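**Gripper on the Kivach cell opening late after coupling swap**

**trorkik_tom**
Looking for some help with the small cell we run at Kadamness. It's a single white arm with a two-finger gripper, picking mixed objects off a round table. We changed the coupling between wrist and gripper in August and the gripper has been slow to open ever since. Closing is fine. The controller gives fault 442 if the open signal isn't back in time, and we get that a few times a shift.

I've checked the cable at the wrist and swapped it for the spare. No change. Parameters are as they were before the swap.

**Theresia Prantl**
Did you re-teach the open position after the new coupling went on? If the stop is a hair off, the fingers reach the end and the controller is still waiting for a number it never gets. It looks like a slow gripper but the timer is just running out.

Also, can you post the simulated cell with the fingers open? Easier than guessing at your layout.

**trorkik_tom**
No, we didn't re-teach. The sheet from Mokoena said it wasn't needed for a like-for-like part. This is from our model of the cell, with the arm parked beside the table. 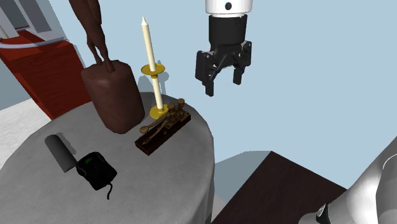 **Theresia Prantl**
I would still re-teach it. Like-for-like on paper can be slightly different in the flange, and it takes less time than another fault hunt. Jog to open at low speed, let it settle, store, then do the same for closed. While you're there, look at your approach heights. With a statue on that pedestal at the back and a tall candle next to it, I'd want a good clear height before the wrist moves sideways. The low things like the telegraph key can have their own approach.

**benchfitter613**
Don't agree with re-teaching first. If you store a new open position on a sticky linkage you have only hidden the problem. Take the fingers off, work the linkage by hand with the power locked out, and feel for a tight spot. Ours had a pin that had picked up grit. Cleaned it, one drop of the oil in the manual, and it was fine.

**Theresia Prantl**
Fair point about the linkage, but his started straight after the coupling was changed. Grit would be a coincidence.

**benchfitter613**
Or it went in during the change. The joints are open to the bench while it's off. Ten minutes to check.

**trorkik_tom**
I can do both. Linkage first, then re-teach. What torque are people using on the coupling screws? Our sheet only gives a figure for the old part.

**Theresia Prantl**
Don't use the old figure. Ask Mokoena for the new sheet and go by that. Tighten crosswise in 2 passes, and mark the heads with a paint pen so you can see if one has moved.

**trorkik_tom**
Update. There was a tight spot near full open, not a bad one. Cleaned the pins and it moves freely by hand now. Still had 3 faults the next shift, so I re-taught open and closed as well. None in the two shifts after that. I've left the timeout alone.

**benchfitter613**
So it was a bit of each. I'd put the linkage on the monthly list anyway.

**trorkik_tom**
Added. New torque sheet has been asked for, will post when it arrives.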